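Unit 5: Resetting a Reading Room Table

Handout for the Vorside library support course. Read it before the practical and bring it with you.

A shared reading table has to be ready for the next reader. At Vorside the tables are reset at closing, starting with the one nearest the door. Allow 5 minutes per table.

Clear first, then place. Take personal items to the desk and log them. Library books left out go on the cart unless they belong to the table display. Check the spine label if you are unsure - a display book still has a shelf number and still counts as in use. 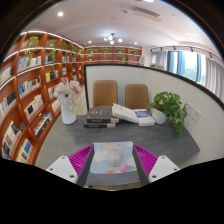
Computer accessories are the items most often left in the wrong spot. Keep the mouse on its pad and move the two together. Put them where a reader's hand would rest, clear of the books and well away from any vase or plant pot.

Flowers and plants stay toward the sides. Lift a vase with both hands and wipe under it. Trailing stems may hang over the table edge, but not over a seat.

Chairs are pushed in last, backs in line. Check the seats for pens and paper.

For the practical, each pair resets one table and fills in the Fidley sheet. Write down every book you move, with its shelf number. Sheets are worth 21 points and go in the tray by 4 p.m.

Reading: course pack, page 186.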